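# Kapitel 11: Einrichten und Pflegen einer Zelle mit zwei Armen

## 11.1 Worum es in diesem Kapitel geht

In den vorigen Kapiteln haben wir die einzelnen Teile eines Roboters besprochen: Motor, Gelenk, Greifer, Kabel. Jetzt sollen diese Teile zusammen arbeiten, und zwar über viele Wochen. Als Beispiel nehmen wir eine kleine Zelle aus der Lehrwerkstatt in Hodov. Sie heisst bei den Lernenden nur »die Blumenzelle«, weil an ihr das Stecken von künstlichen Blumen in eine Vase geübt wird.

Die Aufgabe klingt leicht, doch für das Einrichten ist sie recht streng. Ein Blumenstiel ist dünn, er gibt nach, und er ist selten ganz gerade. Fehler, die man bei einem Würfel aus Holz nie bemerken würde, zeigen sich an einem Stiel sofort. Wenn der Greifer zum Beispiel nur wenig verdreht sitzt, fasst er den Stiel schief, und die Blüte am anderen Ende steht dann mehrere Zentimeter neben dem geplanten Ort.

Am Ende des Kapitels sollen Sie folgendes können:

- die beiden Arme auf der Schiene ausrichten und befestigen,
- die Fingerspitzen der Greifer prüfen und nachstellen,
- die Führung der Kabel beurteilen,
- ein Wartungsheft so führen, dass auch eine andere Person damit arbeiten kann.

## 11.2 Der Aufbau

Beide Arme stehen auf einer gemeinsamen Schiene aus Aluminium an der Vorderseite der Zelle. Jeder Arm ist mit einer schwarzen Montageplatte darauf befestigt. Die gemeinsame Schiene hat einen Vorteil, den man erst bei der Reparatur schätzt: Man kann einen Arm abnehmen und wieder aufsetzen, ohne dass die Höhe neu eingestellt werden muss. Neu zu messen ist dann nur der Abstand der beiden Platten. In Hodov beträgt er 900 mm, gemessen von Mitte zu Mitte, und dieser Wert steht auf der ersten Seite im Wartungsheft.

Die Wände sind orange und blau. Für die Einrichtung ist dies nützlich, denn man kann im Gespräch kurz sagen »der Arm auf der blauen Seite« und wird nicht missverstanden. Links und rechts hängen nämlich davon ab, wo man steht, und bei der Arbeit zu zweit ist das schon oft Grund für einen falschen Handgriff gewesen.

Der Boden mit dem Marmormuster glänzt etwas. Bei der Einstellung der Kamera am Handgelenk muss man deshalb auf helle Reflexe achten - sie wandern mit, wenn der Arm sich bewegt.
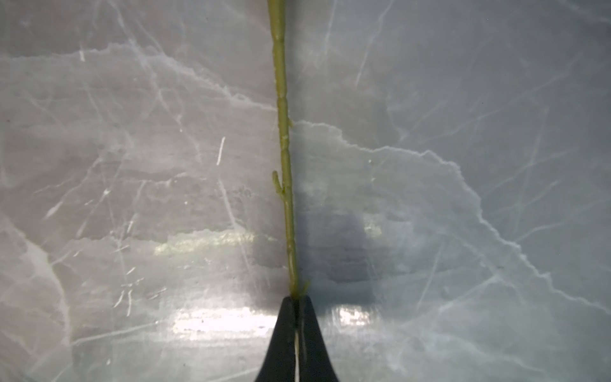
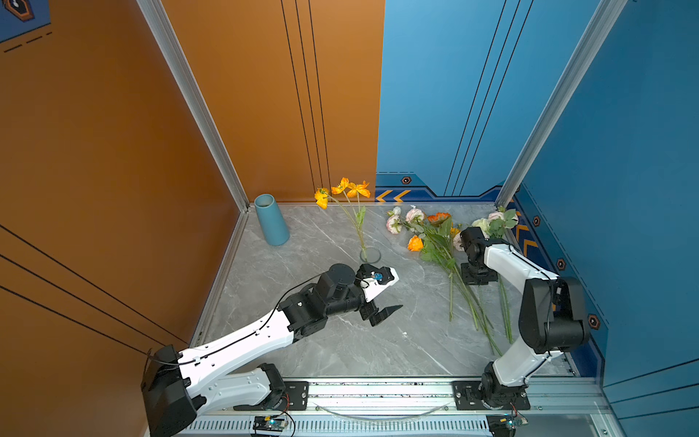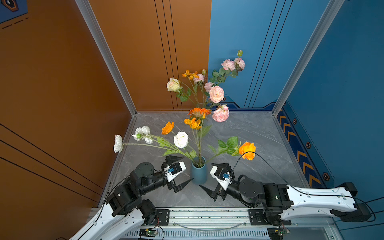 *Abb. 11.1 bis 11.3: Die Blumenzelle in Hodov. Von oben nach unten: Stiel zwischen den Fingerspitzen; beide Arme mit Glasvase und liegenden Blumen; beide Greifer am Strauss in der blaugrünen Vase.*

## 11.3 Die Fingerspitzen

Die Finger laufen nach vorne schmal zu. Nur die Spitzen sollen den Stiel halten, und zwar beide auf gleicher Höhe. Betrachten Sie dazu noch einmal Abb. 11.1. Knoten und kleine Seitentriebe am Stiel sind schlechte Griffstellen, weil die Finger dort nicht flach anliegen. Für die Prüfung wählt man also ein glattes Stück.

Man geht in dieser Reihenfolge vor:

1. Arm in die Wartungsstellung fahren und die Bewegung sperren.
2. Beide Finger mit einem trockenen Tuch abwischen.
3. Greifer langsam schliessen, ohne Stiel, und gegen ein weisses Papier schauen. Zwischen den Spitzen darf kein Licht durchkommen.
4. Einen Prüfstiel einlegen und schliessen. Der Stiel soll sich beim leichten Ziehen nicht bewegen.
5. Ergebnis ins Heft schreiben, auch wenn alles in Ordnung war.

Ist bei Schritt 3 ein Spalt zu sehen, so löst man die Schraube am Finger nur eine halbe Umdrehung. Wer sie ganz herausdreht, verliert die alte Lage und muss von vorne beginnen.

In der Lehrwerkstatt werden die Spitzen nach 300 Griffen geprüft. Die Schwesterwerkstatt in Presunholm hat im März versucht, diese Zeit zu verlängern, und hat die Finger erst nach mehr als 1362 Griffen wieder angeschaut. Der Belag war an einer Seite glatt geworden, und die dünnen Stiele rutschten schon lange vorher. Man ist dann zum kurzen Abstand zurückgekehrt.

## 11.4 Kabel und Leiterplatten

Ein Kabel am Arm braucht eine Schlaufe, damit es der Bewegung des Handgelenks folgen kann. Ist die Schlaufe zu kurz, so zieht sie am Stecker. Ist sie zu lang, so kann sie an einer Blüte hängen bleiben, besonders wenn der Strauss schon hoch und breit ist. Die richtige Länge findet man, indem man das Handgelenk von Hand in beide Endlagen dreht und dabei nur das Kabel beobachtet.

An der Schiene sitzt unter jedem Arm eine kleine Leiterplatte. Vor jeder Arbeit daran ist die Spannung abzuschalten. Ein Leuchtpunkt, der nicht leuchtet, ist noch kein Beweis für eine spannungsfreie Platte; es muss gemessen werden.

**Aufgabe 11.1** Zeichnen Sie die Schiene mit beiden Montageplatten von oben und tragen Sie alle Masse ein, die Sie nach dem Wechsel eines Armes neu prüfen müssen.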